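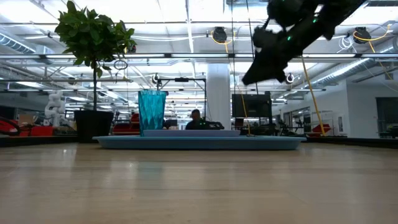 A black arm over a tray, with a tumbler standing at the left end of the plate or tray on top of it.

The Arm Is the Cheap Part

By Wiremu Ashby

The first quote Gulport got for a tray-handling arm was one page long. The second, from Clunex, ran to 19 pages, and Rikomness, the catering group that would have to pay for it, liked the first one better. I would have too. It had one number at the bottom and the number was small.

Rawiri Te Moana, who looks after purchasing for Gulport, kept both in the same folder and wrote a question mark on the short one. "It priced a robot," he told me. "We needed somebody to price a Tuesday lunch."

Gulport wants to clear and reset cafeteria trays by machine. Cups, plates, trays, repeat. A vendor will show you this going very well on a tabletop with a plate, a tray and one teal tumbler. I have sat through a lot of these showings and have yet to see one with a half-eaten sandwich in it.

So what does the short quote leave out? Start overhead. Power and air have to reach the arm from somewhere, and if your ceiling has no rail to hang them from, that's a contractor and probably a weekend. Then the gripper. Most quotes include one, and it's usually the one that suits the demo cup. Te Moana asked McAlister, the integrator, what would happen if the kitchen changed tumblers. The answer was a new set of fingertips and a day of setup, billed separately.

Then there's the person. Every plan I've been shown has a line that says "operator, part time," and every site I've visited has someone standing near the machine all day. Gulport's first budget gave this job zero dollars. The current one gives it a salary, and the payback date has moved so far out that Te Moana has stopped putting it on the first slide.

He did one thing I'd recommend to anybody. Before signing, he asked for 400 trays in a row, using Gulport's own dishes, with his staff loading them however they liked. McAlister offered a video. He asked again. The run took place in May, and the arm needed a hand with 127 of the 400. McAlister calls that a promising start and says the rate will come down with tuning. Maybe so. I asked who pays for the tuning and was told it depends on the service plan.

The service plan is on page 14 of the long quote. The short one doesn't mention it.

Gulport hasn't said no. It is asking for a six-month lease with the fingertips included and a second 400-tray run written into the contract, to be held at lunch, in the real kitchen. If the second run goes like the first, the arm goes back and McAlister covers the freight. McAlister had not agreed to the freight when we went to press.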